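About Vukley

Vukley tests whether machines can do ordinary chores yet. We work for makers of household goods, care homes and small workshops who want a plain answer before they spend money. We do not build or sell robots, and we take no commission from those who do.

The company started in a rented unit on the Grovau estate with one arm and a borrowed kitchen table. We now have 6 work cells and a longer list of jobs: clearing a shelf, stacking cups, loading a dishwasher, folding towels, sorting screws, wiping down a bench. Each job is set up with everyday objects, and each is run by machine and by hand so that the two can be compared.

Shelf work takes up more of our time than anything else. A person reaches for a jar without thinking about the ones next to it. A machine has to find the right object, get its fingers down either side and lift without knocking the neighbours. Shiny surfaces make this harder, as reflections can confuse the cameras, so we use plenty of them.
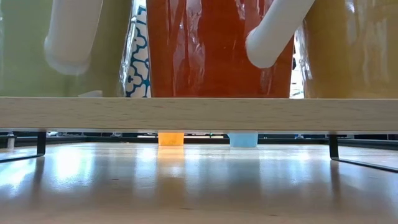 Where things stand

Our longest shelf trial, Plattner, ran to 2000 attempts with cups and containers of different sizes. The machine picked up the right item and put it down in the right place in 87 per cent of them. That is good enough for some stockrooms. It is not good enough for a kitchen where someone's dinner depends on it, and it was a good deal slower than a person.

Towels are worse. Screws are better, provided they arrive the same way up. Dishwashers are still mostly a job for people, and we tell clients so.

What we do for clients

You send us the chore, along with the objects it involves. We set it up, run it and write a report with every failure listed and timed. The report for Sternidov, a workshop client, listed 1015 dropped or misplaced parts over one long trial, and they used it to redesign their trays before buying any equipment.

Visiting us

The work cells are open to clients and school groups by arrangement. Our next open afternoon is in September, starting at 2pm. Please wear flat shoes and leave bags at the front desk.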